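Bretell Photo Book, Large Square: Review

I ordered the large square photo book from Bretell in November for my mother-in-law, Rocío Ojeda, who sang in a wedding band for most of her working life and still gets stopped in the grocery store by people whose receptions she played. The family wanted something for her birthday party. I had 19 pages to fill and a shoebox of prints from three cousins.

The book comes in two cover styles, cloth and printed. I chose the printed one and put an old stage photo of Rocío on the front. The cover is stiff, the corners are square, and the spine didn't crack when I opened it flat on the kitchen table. Skin tones came out a little warmer than on my screen. Black-and-white shots fared better, with good dark blacks in the stage curtains and her hair.

The layout tool is the weak part. It runs in the browser and saves when it feels like saving. I lost one full spread — the one from the Sorkotville dance hall — and had to build it again. Captions are limited to two lines, and the only typeface I'd call readable at small sizes is the default. If you have long names and long stories, you'll be cutting.
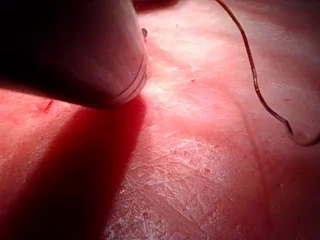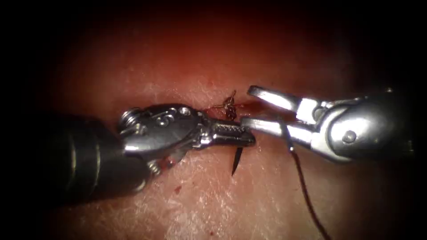
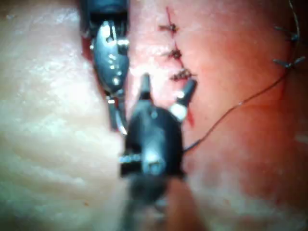
How it compares with Bravo

Last year I made a similar book with Bravo for a cousin's anniversary. Bravo's paper is thinner and you can see a dark photo through the back of the page. Their layout tool is much easier, though. You drag the picture, you type under it, and that's the end of it. Bravo also lets two people work on the same book, so my sister-in-law could fill in dates while I sorted prints. With Bretell we sent emails back and forth and I typed everything myself.

For a book that will sit on a shelf and come out when company is over, I'd take the Bretell. For something you need by the weekend, Bravo.

Shipping and packaging

The book shipped from Gralisville in a flat cardboard sleeve with a second box around it. No dents. Tracking stopped updating for a few days and then the package was on the porch. I wrote to customer service during that gap and got a reply the next morning that repeated what the tracking page said.

At the party

Rocío had the book in her lap through most of dinner, with the grandkids leaning on both arms of the chair. She found one mistake, a bass player I had labeled with his brother's name, and corrected it in pen. The ink took fine on the matte paper and didn't smear. The glossy option would probably be harder to write on, so keep that in mind if your family likes to correct things.

Four stars. I took one off for the layout tool. If they fix the saving problem I'd order again, and I'd pay extra for longer captions.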